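How do I light the area under a mezzanine without making it feel like a parking garage?

Asked in Home & Workspace > Lighting

Hi all! I share a studio in Grirkdale with a few other people who make things (bags and cushion covers in my case) and I've somehow become the person in charge of the lights. The place is all white with a really high ceiling and a mezzanine with a black metal railing, and I love it, except that the part underneath the mezzanine always feels gloomy next to the rest of it.

What we have now is a mix. There are round lights up on the high ceiling, then strip lights lower down, including one under the balcony. They all came with the place.

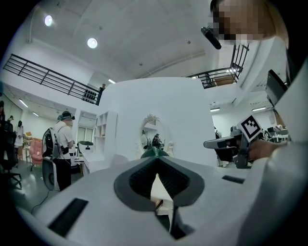
My cutting table is going to live under there from August, and I need to be able to tell navy thread from black without walking over to the door every time. The landlord is fine with anything that plugs in or clips on, but no new wiring and no holes in the ceiling. I have 300 dollars from the shared pot and I'd rather not spend all of it, because we also need a second ironing board.

Would you add more strips? Or lamps at table height? Somebody upstairs suggested painting the railing white to bounce the light around, and I can't tell if that's smart or just a lot of painting.

Joyce Lyimo

3 answers

Koech (12 votes)

Don't paint the railing! It's bars, there's hardly any surface there to bounce anything. You'd lose a whole weekend and be picking drips off the floor for a month.

I sew under a loft too, and what fixed it for me was light at table height. Get two clamp lamps with long arms, one for each end of the table, so your hands don't throw a shadow over whatever you're cutting. Buy bulbs marked CRI 90 or higher (it's on the box, usually in tiny print) and get the same color temperature for both. I like 4000K for thread matching. Mine came to 57 dollars with the bulbs, so you'd still get your ironing board.

Also, before you buy anything, wipe down the strip you've already got. With the power off, obviously. Ours had years of lint on the cover and I felt pretty silly once I saw the color of the rag.

Omell (2 votes)

just get brighter tubes

Gomano (2 votes)

Careful with the brighter tubes idea, you have to match what the fixture takes, and some LED tubes need the fixture rewired, so your landlord might not love that. Ask first.

I agree with Koech on the lamps, but I'd add one plug-in light aimed at the back wall under the mezzanine. If the wall behind you is dark the whole corner feels like a cave, even with a bright table. White walls are great for this. Ours sits on a shelf and points sideways, and I run the cord along the baseboard with those stick-on clips.

Comment from Joyce Lyimo: Thank you!! Wiping the strip tonight. Does anybody have clamp lamps that grip a really thick tabletop? Mine is nearly 2 inches and the ones at the store looked kind of small.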